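Shoe Rack Task, Project Gallery
Urstead Robotics Club, student manipulation project
Last updated 2019-08-23

The project group is building a single-arm system that takes paired shoes and places them on an open rack. Shoes were chosen as the test object for their mixed stiffness: the sole holds its shape, the upper does not. The arm runs at a control period of 2 ms. Training data is logged with Vikeo, and the target is 600 recorded placements before the Plitcombe meet in March. Grasp planning is the work of Chrysanthi Zacharopoulos.

Stereo view, rack and arm

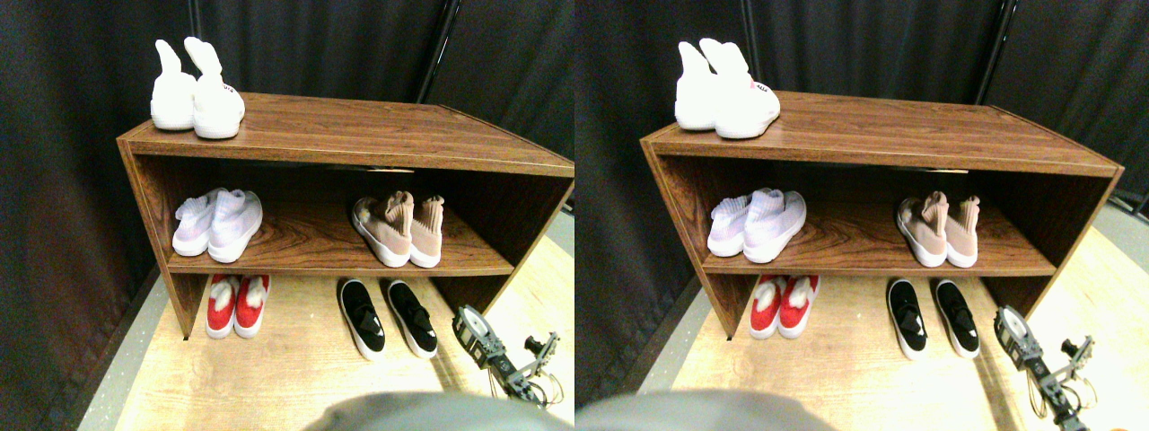
Left and right views of the rack with the gripper open at lower right. White high-tops on top, two knit pairs on the shelf, red and black slip-ons below.

The stereo pair is used for coarse localization of the rack and each shoe. Dark shoes against the black curtain gave poor matches in early tests, so the disparity threshold was lowered for the bottom row. Close to the shelf, control passes to the wrist camera.

Wrist view, knit shoe
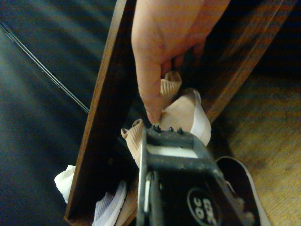

Beige knit shoe between the boards, with a hand pinching the ribbed rim just above the gripper.

Knit collars fold under light contact, and the rim is a poor grasp point unless both layers are taken together. The current planner scores the rim and the sole edge separately. Grasp labels are entered by hand using the Sfakianakis sheet, one row per attempt, with failed attempts kept in the set.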